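第4章 棚入れ前の仕分け：三つのケースを使う

Zakasus家庭備蓄ガイド／編集：Brornell

収納の手引きには「ケースを買えば片付く」と書いてあるものが多いのですが、本書はその説を採りません。ケースを増やして片付いた家も、増やしたケースの置き場に困った家もあります。この章で扱うのは、買ってきた菓子と飲み物を三つのケースに分け、棚に上げるまでの手順です。効果のほどは、ひと月ためしてからご自身で判断してください。

4.1 用意するもの

同じ形のプラスチックケース 三つ（手を掛ける穴があるもの）
黒の油性ペン
印を貼る場合は、無地のシール
物を広げられる机

仕切り板、専用ラベル、色分けトレーの類は不要です。Prulerの分類シールセットを使う手もありますが、手描きの印と比べて探し物が速くなるという話を編集部は信じていません。すでに持っている方は使い切ってください。

4.2 ケースを並べる

1. 机の上を拭き、ケース三つを奥の壁に寄せて横一列に置きます。
2. 穴のある面を手前に向けます。
3. 手前の下のほうに印をつけます。三角、丸、四角など、ひと目で違いのわかる形にします。
4. 仕分ける食品を机の手前に置きます。袋も筒も紙パックも、この段階では混ざっていてかまいません。
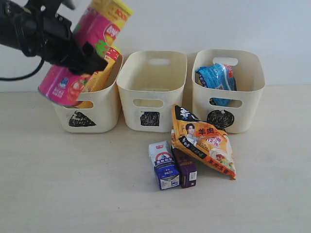 図4-1　ケースは壁際に横一列。仕分け前の食品は手前に置く。

注記　印に文字を使わないのは、「お菓子」「おつまみ」と書いたとたんに、どちらに入れるかで家族の意見が割れるためです。形であれば中身の約束をあとから変えられます。もっとも、約束をどこかに控えておかないと、何の三角だったか忘れます。棚の横に紙を一枚貼ってください。

4.3 中身の約束を決める

分け方は賞味期限順、種類別、食べる人別などがあり、どれが優れているかを示すまともな根拠は見当たりません。本書では、たまたま編集部で長続きした次の方法を載せておきます。

三角　開封後に早く食べ切るもの、背の高い筒入りの菓子
丸　袋入りの菓子
残り一つ　飲み物と、どこにも入らないもの

「どこにも入らないもの」の行き先を設けることには反対意見もあります。何でもそこに放り込まれるという指摘で、これは当たっています。ただ、行き先のない物は机に残るだけなので、14日ごとに中をあらためる条件をつけて認めることにしました。

4.4 食品を入れる

1. 背の高い筒から入れます。斜めに寄り掛かる程度ならそのままでよく、倒れるようなら隣に別の筒を立てます。
2. 袋物は口を上にして立てます。潰れやすいものは最後まで机に残しておきます。
3. 缶と紙パックは底を下にして入れます。
4. 机の上に残った物を見直し、行き先を決め直します。

一度に全部を移そうとせず、一つ手に取ったら一つ入れてください。腕いっぱいに抱えて運ぶと早そうに思えますが、編集部で比べた限りでは、落とした袋を拾う手間で帳消しになりました。

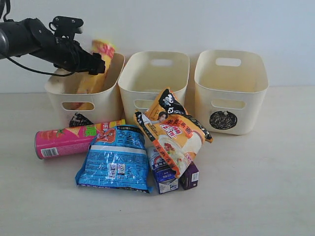
筒入りの菓子は、ケースの縁から頭が出るのが普通です。棚板の間隔を測るときはケースの高さだけで済ませず、出た頭の分も足してください。編集部の棚は間隔が229ミリで、ケースだけなら収まるものの、筒を立てると入りませんでした。結局、筒の入ったケースだけ最上段に移しています。ふた付きのケースを勧める手引きもありますが、背の高い物を入れればふたは閉まりません。買う前に、いちばん長い菓子を店に持っていくくらいの用心があってよいでしょう。

空のケースが残っても、無理に埋める必要はありません。三つそろえたのだから三つとも使うべきだ、という考えが買い過ぎのもとになります。

注意　紙パック飲料を横倒しで重ねないでください。角が潰れると漏れることがあります。
注意　一つのケースに入れる飲み物は、900ミリリットルまでを目安にします。穴に指を掛けて持ち上げる際、重いケースは縁がたわみます。
注意　手を掛ける穴から袋の角がはみ出したまま棚に押し込むと、袋が破れるおそれがあります。

4.5 棚に上げる

1. ケースの両側を手で支えます。手前の穴だけをつかんで引き上げないでください。
2. 印が正面を向くように棚へ置きます。
3. 飲み物のケースは腰より低い段に入れます。
4. 棚の横の紙に、その日の約束を書き写します。

左右の並び順は自由です。よく使うものを利き手側に、という助言をよく見かけますが、家族全員の利き手が同じとは限りません。

4.6 見直し

見直しは買い物の前、たとえば金曜日の夜に行います。ケースを一つずつ机に下ろし、袋を裏返して賞味期限を確かめ、近いものを手前に出します。菓子の袋は色が派手なぶん、奥にあっても目につくと思われがちです。同じ色の袋が重なると、下の一つはまず見落とします。

床に下ろして作業してもかまいません。その場合は、入れる前に床のほこりを払い、作業が終わったらケースの底を拭いてから棚に戻します。

内側に黒ずみや擦れ跡のような汚れがあるときは、中身を出して薄めた中性洗剤で拭き、水拭きのあとよく乾かします。落ちない跡は放っておいて差し支えありません。研磨剤入りのスポンジでこすると細かい傷が増え、そこに次の汚れが入ります。樹脂用の漂白剤は、効くという人と黄ばんだという人がいて、編集部では勧めていません。

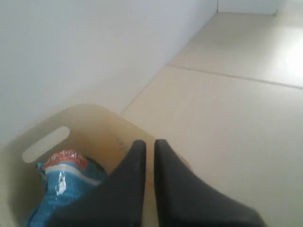 しわの寄った菓子の袋は、伸ばしてから入れたほうがよいですか。

未開封であれば、しわのまま入れて問題ありません。手で強く押し伸ばすと中身が割れますし、空気の入った袋はすぐ元の形に戻ります。開封済みのものは口を折ってクリップで留め、早めに食べてください。

4.7 うまくいかないとき

一つのケースだけあふれる
約束の分け方が偏っています。ケースを買い足す前に、約束を一つ隣へ移してみてください。

印が消えてきた
油性ペンでも、手の触れる位置では薄れます。上から塗り重ねるか、シールに描いて貼り直します。形がいびつでも、ほかの印と見分けがつけば足ります。

家族が印を守らない
編集部にも有効な手はありません。Ngcobo式と呼ばれる当番表を試しましたが、続きませんでした。

大きな袋がどのケースにも入らない
棚に直接置きます。中身を小袋に移す方法は83ページで扱いますが、手間に見合うかどうかは疑わしいところです。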